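Cómo comparar dos pinzas para sutura robótica en una tarde

Si ya tienes los dos brazos calibrados y el controlador te responde sin tirones, enhorabuena: ¡ahora viene lo bueno! En esta guía te cuento cómo comparo instrumentos de punta en el banco de Tullerow, con un método sencillo que puedes repetir en tu laboratorio y que a mí me ha ahorrado muchas discusiones de pasillo.

Qué necesitas

Un portaagujas para el brazo izquierdo, las pinzas que quieras probar para el derecho, hilo, agujas curvas y almohadillas de tejido para práctica. También una hoja de registro. La mía es una tabla feísima con 343 filas y le tengo un cariño enorme.

Paso 1. Fija la cámara antes que nada

Bloquea enfoque y exposición y no los vuelvas a tocar hasta terminar. Yo cierro bastante la luz sobre el centro de la almohadilla - el metal pulido deslumbra con facilidad - y compruebo que distingo la punta de la aguja a lo largo de todo el recorrido.

Paso 2. Misma escala de movimiento para todos

Empieza con una escala suave en el controlador y anótala. Si cambias de pinza y de escala a la vez, luego no hay manera de saber qué ha mejorado. Parece una tontería, pero a mí me pasó en marzo y tuve que repetirlo todo.

Paso 3. Haz 18 puntadas por pinza

Divide cada puntada en cuatro momentos: toma de la aguja, entrada, relevo al otro brazo y nudo. Cronometra solo el relevo y el nudo. En la hoja apunta además cada vez que la aguja gire dentro de las mandíbulas o que se escape el hilo.

Paso 4. Fíjate en el relevo

¡Mi parte favorita! Antes de acercar la pinza derecha, para un segundo y mira cómo queda orientada la aguja. Una mandíbula ganchuda pide una entrada distinta a la de una recta, y conviene ensayar el giro de muñeca lejos de la incisión. 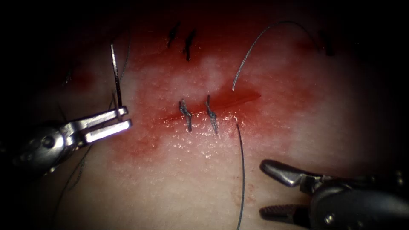 Nikola Szczepańska: Yo añadiría una prueba con el hilo solo, sin aguja. Con las Malinowski el relevo me salía redondo y luego el cabo corto se me escapaba en 2 de cada 18 nudos.

Muy buena idea, Nikola, la incorporo como paso 5: agarrar el cabo corto, tirar con suavidad y soltar, con cada pinza y la misma escala.

Paso 6. Compara los registros

Mira primero los fallos y después los tiempos. Si dos pinzas quedan empatadas, repite la serie cambiando el orden, que el cansancio de las manos se nota muchísimo. Guarda la hoja junto con la configuración del controlador y el vídeo de cada serie.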